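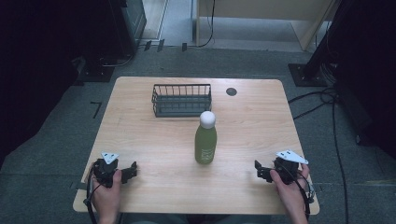
I've had the Sirico bolt calculator add-in on my work machine since April, and I keep getting asked whether it's worth paying for, so let me get it all down in one place.

Quick background: I draw brackets, frames and small weldments for a shop that builds packaging equipment. I'm a drafter who got handed the bolt sizing when our engineer retired, and I'd been doing it in a spreadsheet with a password I didn't have. So yes, I was ready to love this thing!

Installing it took 14 minutes, plus a restart. It sits in a panel on the right side of your assembly, and you pick the two faces, tell it the bolt size and grade, type in the load, and it gives you preload, shear and a safety factor. Picking faces is the best part (it reads the plate thickness straight off the model, which my old spreadsheet sure didn't). If you change a plate later, the joint turns yellow in the list until you rerun it. I love that. I've already caught two stale joints on a conveyor stand that way.

Now the grumbling. Units. My template is in inches and the panel keeps opening in millimeters, and the setting to change it lives in the add-in options, then in a second tab called Defaults, and then it forgets after an update. I've set it three times. Also, big patterns drag. A flange with 48 bolts made me wait long enough to refill my coffee, and moving one bolt meant doing the whole thing over.

The report is okay. You get a PDF with the inputs, the formulas and a table, and our checker likes that the formulas are spelled out. You can't drop in your own title block though, so I paste everything into our form by hand, like it's 1998.

Price is $372 a year for one seat. I tried the trial of Allis too, which is cheaper, but it wanted me to type every thickness in myself and I gave up after a frame with 27 joints.

I still check the scary ones by hand, and you should too. For everyday brackets, I'm renewing. Four stars, and I'd go higher if they fixed the units.

Posted November 2018

Comments

Jolien Leemans: Does it handle slotted holes? Ours are nearly all slotted.

Gervasio Maldonado: Jolien, it treats them as round in my version. You can override the bearing area but it's a pain.

Zoi Dimitriou: Same units bug over here. Save it in your template and it sticks a little longer.

We use cookies to remember your settings. Accept / Manage

Contact | Copyright Plolanard | Back to top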